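Home | About | Rewatch Index | Lists | Contact

Filed under: TV, Rewatches, Carrillo

Carrillo rewatch, part 5: the season where it all goes sideways (and I love it)

OK so. Season five. Writing this fast because I have to be out the door in an hour and if I don't post it now it'll sit in drafts until the fall, like the Pluton finale post did. Sorry to the three of you who asked about that one. Still in drafts.

If you're new, I'm going through all of Carrillo in order, every episode, including the holiday specials and the weird one that only aired once at midnight. Seasons one through four are in the index. Short version: one is rough, two is where they figure out the dad, three and four are about as good as a half hour cartoon gets. Five is where people bailed.

I bailed too! First time around I quit after the boat episode and didn't come back for years. Rewatching it now I think I was wrong on most of it. Not the boat episode. The boat episode is still bad.

What changed behind the scenes, as far as I can tell from the commentary tracks: half the writing room left for Drukine, which was just starting up, and the people who stayed were tired and kind of bored with the town. You can feel it. The town basically vanishes. The diner is in two episodes. The neighbor gets a new voice and they don't mention it. Meanwhile you get these long strange plots with just the two sisters in a car, or stuck at an airport, and I remember hating that and wanting the diner back. Now those are the ones I'd keep.

Favorites, in airing order:

"Carry On." The airport one. Whole thing happens at one gate. The older sister tries to sell her seat and keeps getting talked down. Best joke is the PA announcements, which get more and more personal and no one on screen reacts. I had to rewind twice.

"A Loan Again." Terrible title, great episode. Dad co-signs for a hot tub. There's a quiet bit at the end where he's sitting in it with no water and it goes on way too long, like a full half minute, and then credits. They wouldn't of done that in season two.

"The Understudy's Understudy." School play episode. Every cartoon has one. This is the only one I can think of where the play itself is good?? I would watch the play.

"Grand Opening, Grand Closing." Mom opens a store that sells one kind of lamp. Ten years ago I'd have called it filler. It is filler. It's also got the best background signs of the entire run, pause on every single shot of the strip mall.

Least favorite, boat episode, already said. Also the clip show. I know clip shows were a money thing but this one reuses clips from the PREVIOUS clip show, and the framing story is grandma looking for her glasses. Skip it.

The one I can't decide on is the crossover with Vusotora. It was a huge deal when it aired and it's so clearly two shows that don't like eachother. The Vusotora characters are drawn in their own style, thick lines, tiny eyes, and nobody bothered to match the lighting, so they look like stickers. Jokes are fine. Pacing is awful. But then the last scene is the younger sister and the Vusotora kid on the curb eating fries and it's sort of lovely. So I don't know. Middle of the pile.

Something I want to come back to in the season six post is the music. They switch composers halfway through five and the act break stings go from that little clarinet thing to synth. I didn't notice at all the first time. Now it's all I hear. If anyone knows whether the clarinet version of the theme was ever released anywhere please tell me, I've looked.

Also from the comments last time: yes, I'm watching the discs, not streaming. Streaming version has two episodes out of order in season four and is missing a verse of the camp song. And yes I know about the fan wiki, and no I'm not going to stop calling him the mailman just because he gets a name in season nine.

Season six should be up in a couple weeks. It's got the heist two parter, the bee episode, and the first appearance of the fake mayor, so I'm pretty excited. After that things get thin and I may double up, seven and eight in one go. We'll see. Might finally finish Pluton too. (I won't.)

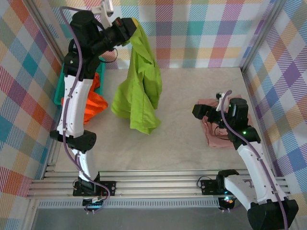
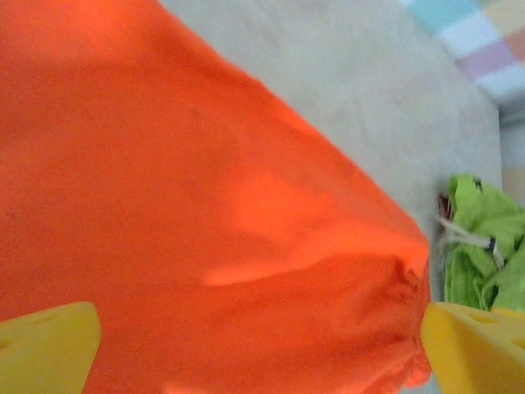

Pastel plaid walls in the first, orange fabric up close in the second.

Posted Sunday, June 28, 2026 | 10 comments | Back to top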